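Larkden Home Demonstrations: Frequently Asked Questions
Last updated November 28, 2024

Thank you for thinking about recording with us! We get a lot of the same questions by email, and they are good questions, so we have gathered our answers on one page. If yours is missing, write to the Larkden desk and we will add it the next time we tidy up.

What am I being asked to do?

Ordinary chores, in your own home, with a hand-held gripper in place of your fingers. You squeeze the handle, the two finger pads close, and you pick up, fold, smooth or put away whatever the task card says. The small camera on top records as you go. Later on, those recordings are used to teach a robot arm with the same kind of pads how the job is done.

Do I need to know anything about robots?

Not a thing. Some of our best recordings come from people who had never held anything fancier than a pair of kitchen tongs. If you can make a bed or fold a jacket, you already know the part we need. The gripper itself takes an afternoon to feel natural, and we would much prefer that you spend that afternoon playing with it before you send us anything.

Why by hand? I thought people drove the robot with a remote.

We do that too, at our Fandside site, where the arm is bolted to a bench and someone steers it from a matching set of controls. It's wonderful for small parts and careful work at a table. It is also slow, and the bench never changes. Going into real homes with a hand-held tool gives us different rooms, different light and different fabrics, and a person can get through far more tries before they are tired. Of the 2,000 recordings in our May collection, 650 came from the bench and the rest from homes.

How fast should I move?

A little slower than you would with your bare hands, and as evenly as you can manage. Quick jerks smear the video, and the software that works out where the gripper has traveled can lose its place. A bit of blur here and there is fine and you don't have to start over for it. If you feel yourself rushing (it happens to all of us around the tenth jacket), put the gripper down and have a glass of water.

Should I clean up first?

Please don't go to any trouble. Toys, pillows, piles of laundry and boxes on the floor are all welcome, and a robot that has only ever seen bare rooms will be hopeless in a lived-in one. We do ask you to put away mail, prescription bottles, family photographs and anything with a name or address on it. People and pets should stay out of view too, as far as the pets will agree to it.

Which fabrics are the hardest?

Dark, soft ones, by a long way. Black fleece shows so few folds and shadows that it is hard to tell on video where one layer stops and the next begins. Spread it on something paler, such as a light bedspread, and let any stripes or straps lie face up where the camera can catch them.

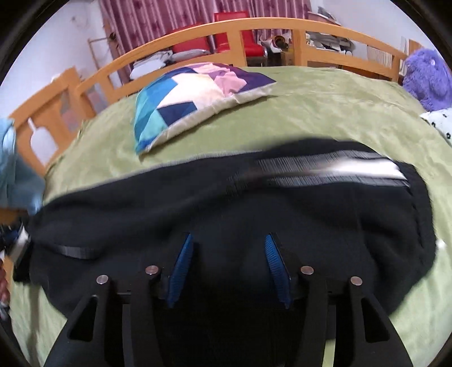 With thick material, open the pads wide, press down gently until the cloth gives a little, and only then squeeze. If you come up with nothing, let go and try again in the same recording. Missed grabs are useful to us, and so is the way you recover from them, so there is no need to be embarrassed or to delete anything.

The gripper feels loose or sticky. What now?

Check the finger pads first. Lint collects in the ribs, and fleece is the worst offender. A dry toothbrush clears it nicely. If the handle squeaks or the pads no longer meet evenly, stop and send us a note with your kit number, and we will mail a replacement. Please leave the screws alone, even if you are handy!

How are recordings sent in?

Through the Essien uploader that came with your kit. Plug in, choose the task from the list, and leave it running overnight if your connection is slow. You will get a message once everything has been received, and after that you may clear the card.

Can I ask for something to be removed?

Yes, at any time before a collection is closed, and you don't have to tell us why. Send the date and the task name and we will take it out.

Can I keep the kit when I'm done?

We're afraid not, as the next household is usually waiting for it. The return label is inside the lid of the Zunda case, under the foam.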